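Home | Rooms | Forms | Rosters | Contact
Filed under: Safety walks, Onishi Street annexe

ROOM SAFETY CHECKLIST WITH COMMENTS, AUGUST
Walked by Efua Tsikata and Maarten Vanhove, started 7.40 am, before the kids' breakfast lot came in.
Key: OK / FIX / ASK

1. Exits and paths
Front door opens full swing. OK
Back door, sticks at the bottom. Needs a shoulder. FIX. Same note as last time, landlord has had it since autumn. Maarten will ring again.
Exit sign over back door lit. OK
Hallway clear. OK apart from two scooters and a bin. Moved the bin. Scooter owners please park on the verandah side.
Evac plan on wall. Shows the old kitchen layout. FIX, Naa has the new drawing.

2. Fire gear
Extinguisher by kitchen, tag in date, pin in. OK
Fire blanket. OK but someone has hung tea towels off it. Hooks are on the other wall.
Smoke alarm, main room. Tested, loud. OK
Smoke alarm, storeroom. Chirping. FIX today, battery in the top drawer.
Drill timing: over 20 minutes to get everybody onto the footpath and ticked off in term two. Far too long. Most of it was the roll, which was locked in the office. Roll now lives on the hook by the front door. Leave it there.

3. Electrical
Test tags. All current except cord 1513, which has lost its tag altogether. Pulled out of use, it's in the office with a note on it. Do not put back.
Powerboards off the floor. OK
Heater guard loose, top left screw. FIX
Urn. Lid doesnt lock. ASK. Renata says a new Sikalell urn is $899, which we don't have this quarter. For now urn stays on the back bench, adults only, and the gate stays shut.
RCD button pushed, tripped as it should. Clock on the microwave needs resetting now, sorry.

4. Tables and small things
Tabletops are work space once a session starts. Personal items go in tubs or on the shelf, anything small enough to swallow goes up high. Under-fives are in from 9. Lids on, caps on, nothing left standing at the front of a table where a toddler can reach up for it. Empty cartons get flattened same day. ASK Yaw if the recycling cage is full again.

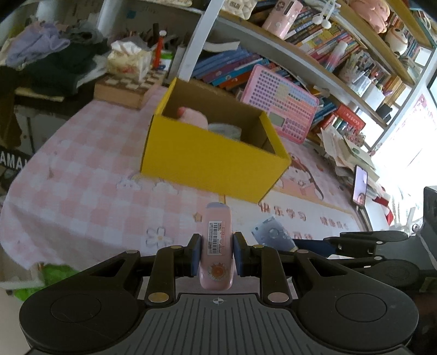

Pink case with barcode label, open yellow box behind.

Chairs: 2 cracked seats, taken out to the shed. FIX or bin, Maarten to decide.
Folding tables, Grollov brand, locking clips. One clip stiff, rest good. Bit of oil. OK
Scissors counted back into the block by whoever packs up. Initial the sheet please, last three weeks are blank.
Glue, paint etc. Labels on. One unlabelled bottle tipped out. If you decant it, label it.

5. Kitchen and wet areas
Fridge temp sheet up to date. OK
Hot tap in kids' bathroom, too hot for my liking. ASK plumber re the mixing valve.
Mat at sink, corner curling. FIX, tape won't do, get a new one.
Dish cloths. Bin the grey ones.
First aid kit: bandaids low, saline out of date, gloves only in large. Renata is doing a chemist run.
Chemicals cupboard locked. OK. Key was in the lock though. So, FIX.

6. Soft furnishings and floor

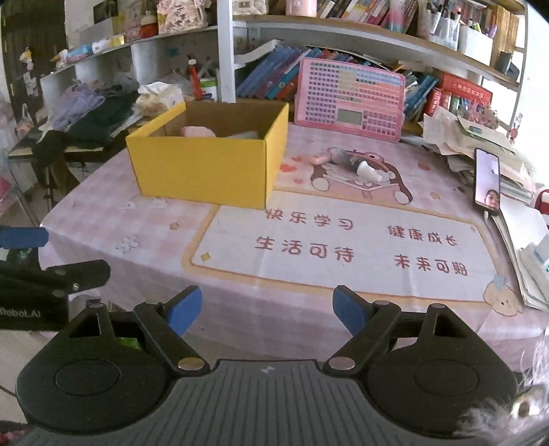
Floor first. Lino lifting near the storeroom door, taped, needs a proper job. Rug has the grip mat under it again, good. Curtains tied back off the heater, OK. Then cloths: any table covering has to be clipped at the corners before the little ones come in, one good tug and the lot comes down. Goes for the nice ones as well, incl. the pink checked one with the cartoon bear reading and the red Chinese writing (快乐学习 is "happy learning", Naa tells me). Clips are in the tin with the pegs. No hot drinks on any clothed table, adults included, I don't care how careful you are.

7. Outside
Gate latch OK. Self closer slow in the cold, watch it.
Sandpit cover on overnight. Wasn't. FIX habits.
Leaf litter in the gutter above the ramp. Maarten has a ladder, not to be used alone.
Ramp grip strips worn on the left hand side. ASK Brosby for a quote, they did the last lot.
Bins chained. OK

STILL OPEN
Back door. Maarten
Evac plan. Naa
Storeroom alarm, urn lid, heater guard. Yaw, alarm before anyone goes home
Saline, gloves, bandaids, sink mat. Renata
Bathroom hot tap. Efua, plumber's mobile is on the fridge

Next walk when the new roster is up. Write additions on the printed copy, not on a sticky note, they fall off.
E.T.

Back to forms | Print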